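Finished "The Kirnden Method" last night. It's a memoir by a guy who went from a rough town to a corner office, and I have some questions. Thread.

1/ The childhood chapters are good. The bus rides, the aunt's kitchen, the fight behind the rink. I'd have read 176 pages of that and gone to bed happy.

2/ Then he gets hired at Flostis and the book turns into a seminar. There are 11 "anchors." Anchor four is the same as anchor nine — I checked twice.

3/ He says he wrote 651 thank-you notes in one year and that this is why he got promoted. Maybe! He also mentions, once, that his college roommate's father ran the division. 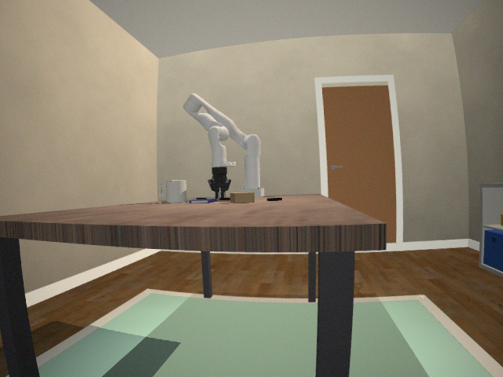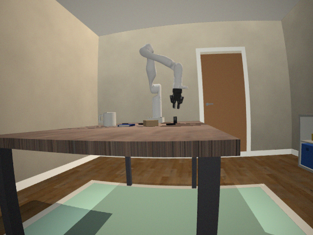
4/ My trouble with these books is that we only hear from the one who made it. He says 2000 kids came through the Norðdahl scholarship program. How many of them got up at 5 a.m. too? What are they doing now?

5/ The publisher (Flusside) calls it "unflinching." It flinches plenty. The divorce gets a paragraph. The layoffs get half of one, and he's sad about how they felt to him.

6/ Would I hand it to a teenager? The first third, sure. I'd skip the worksheets in the back. One asks you to rate your hunger from one to ten.

7/ Someone already asked if I've seen him speak. No. The paperback comes out in August and I suppose there'll be a tour.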